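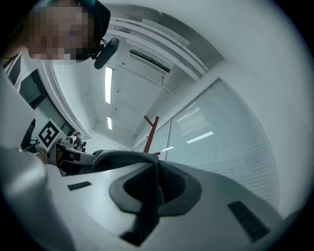

From: Izzati Sutanto
To: Munitby shared offices list
Date: July 26, 2018
Subject: Re: Coats, cloths and the wooden rack

Retno Kusuma wrote:

> Hello all,
> Following the last residents' meeting I'd like to suggest we replace the
> coat rack in the big room with a Mivness wall rail. The rail takes more
> coats, leaves the floor clear and comes with a strip for drying cleaning
> cloths. Bornia have quoted 261 for the long one, fitted. They say it
> will hold up to 34 garments and last for years. Could I have
> objections by the first week of August, please?
> Retno

Retno,

Put me down as an objection, or at least as a person with questions.

Who is bringing 34 garments? I have been on this floor through two winters and the most trouble I ever had was finding my own scarf under Zhiqiang's anorak. A manufacturer's figure like that generally means thin jackets on thin hangers, one behind the other. Did Bornia say what happens with wet overcoats? I'd want that in writing.

Then there's the wall. The rail needs something solid behind it, and the only free stretch anybody has mentioned is the one by the door, where Puspita says the plaster came away last time we put up a noticeboard. Does "fitted" include making good? It didn't with the Lumenta shelves, and we all remember that bill.

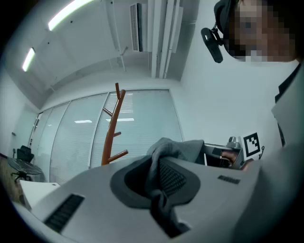

As for the present rack, I can't see what it has done wrong. You can move it, which you can't do with a rail, and it asks nothing of the walls. With its pegs at several heights up the pole, short people and tall people both get somewhere to hang things, and standing against the glass partition with the white blinds it looks perfectly decent to me. If it wobbles, has anyone tried tightening it?

The cloths are a separate matter and I wish we'd keep them separate. A grey cloth left in a heap won't dry any quicker for our having bought a rail. People who don't hang them up now won't hang them up then. Sulastri's idea of a plain hook near the sink would cost next to nothing, and I'd support it tomorrow.

So before August, could we have:

the Bornia quote itself, all pages
whether the price includes tax
what Mivness mean by a garment
somebody's opinion on that wall, preferably not Bornia's

If the answers are good I'll withdraw and say so on the list. I don't expect to have to.

Izzati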